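Home Posts Projects About Contact

Dropping the second look

2025-04-07

I spent most of last week on the bin picking comparison I mentioned before. The question is simple. When a grasp fails, should the planner take a new look at the bin, or go straight to its next best guess from the old one?

The second look costs time, because the arm has to back out of the way first. Sheldon Arsenault at Vollport thought we could skip it. I thought he was wrong, so we ran both versions on the same set of items - 15 trials each, same time limit.

The set is mixed on purpose. A crushed Pepsi can and a clear tape dispenser are in it, and clear plastic is where our depth data gets bad. I kept everything scattered on the floor of the bin, with no piles, so this says nothing about deep clutter.
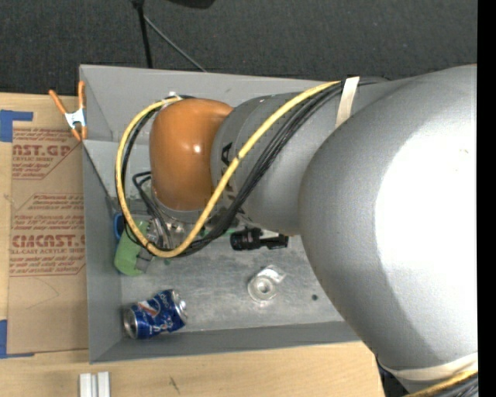
Results so far

With the second look, 11 trials ended with the bin cleared. Without it, six did. Most of the gap came from items that got nudged on the first try - the old guess then pointed at bare metal. The no-look version was faster per attempt but wasted more attempts.

Sheldon's reply was that a cheap check on whether anything moved would get most of the benefit. He may be right. I want to try it on the Tineck planner in May, with the same items and the same limit.

I still need to clean up the logs before I share them.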